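The Urnport Petitions (Sowerby Press, hardcover)

I have been meaning to write about this book since June, when I finished it on the porch with a glass of iced tea and then sat there for a good while without getting up. It's a history of political ideas, which I know makes some of you want to close the page already, but please stay with me a minute. It is also a book about people writing letters to a government that mostly didn't want to read them, and I found it much easier to love than I expected.

Urnport was the main harbor town of the Tuvora islands, and for most of the nineteenth century the people who lived there sent petitions. They wrote to the governor, to the Colonial Office, to bishops, to newspapers, and once, very politely, to a shipping firm that had blocked the well path with coal. The author has gone through 1,106 of them. The question behind the book is a simple one: what did ordinary subjects of an empire think they had been promised, and what words did they use when they asked for it?

The first half sets out the arguments as the petitioners made them. I had always pictured this sort of document as humble and a bit samey, and plenty of them are (the openings especially, with all that kneeling). But then you get a guild of net menders explaining the idea of consent over four pages, with a numbered list, and you realize they had been reading the same pamphlets as the officials. The author is very good at showing where a phrase came from and how it changed as it was passed from a lawyer to a schoolroom to a dockside meeting. 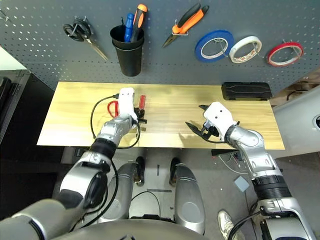 Chapter three, on the harbor tax, is the one I'd hand to a friend who was on the fence. It follows a single complaint through nine years of replies, and the replies get shorter every time. There's a footnote in it on the difference between "relief" and "remedy" that I read out loud at supper, to no great applause, but I stand by it.

After that the book gets harder going. There are eight chapters in all, and the fifth and sixth are really a long quarrel with other historians about whether loyalty to a crown could also be a kind of protest. I think the author is right, for what my opinion is worth. I also think the point was made by the end of chapter four, and that the next sixty pages are there for the people who sit on prize panels. If you aren't one of them you can skim with a clear conscience and pick things up again at the chapter on translation.

And do pick it up there! Many petitions were drafted in the island language and put into English by clerks, and where both versions survive the author lays them side by side. A word that meant something close to "what is owed between neighbors" keeps turning into "charity" in the English. You can feel the whole argument slipping away in the hands of a tired man with a pen. I went back over those pages three times, and I've thought about them since in places like the bank.
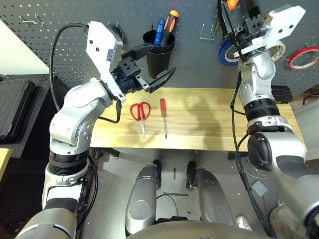 Now for a few grumbles, because I do have them. The maps are tiny, and the one of the town leaves off the well path, which you will badly want by page 40. The index is stingy with place names. And the women petitioners, who turn up everywhere in the first half, drop nearly out of sight in the second – I kept waiting for their chapter and it never came. There's a line in the preface about a future article, so maybe that's where they went.

Then there's the price. The hardcover is 70 dollars, and I winced. It is a handsome thing, sewn and not glued, and it lies open nicely on a table, but that's a lot of money for a book whose notes and appendices take up roughly 214 pages. I bought mine with a birthday gift card. Wuvo has an electronic edition that costs a good deal less, and I tried the sample chapter there. The text is fine, but the side-by-side translations get stacked one after the other on a small screen, and that spoils the best part of the book. If you have a big tablet you may not mind.

I'd suggest asking your library first. Ours ordered a copy within a couple of weeks of my filling in the slip, and it has been out on loan every time I've looked.

Who would enjoy it? Anyone who likes reading old letters, for a start. You don't need to know anything about Tuvora going in, as the introduction is patient and clear, and there's a timeline at the back that I wish I'd found sooner. People who teach this period will want the appendix of full texts, which prints some of the longest petitions whole, spelling and all. My own favorite is the second to last, from the lamp lighters, asking for oil.

Four stars from me, and it would be five with a decent map.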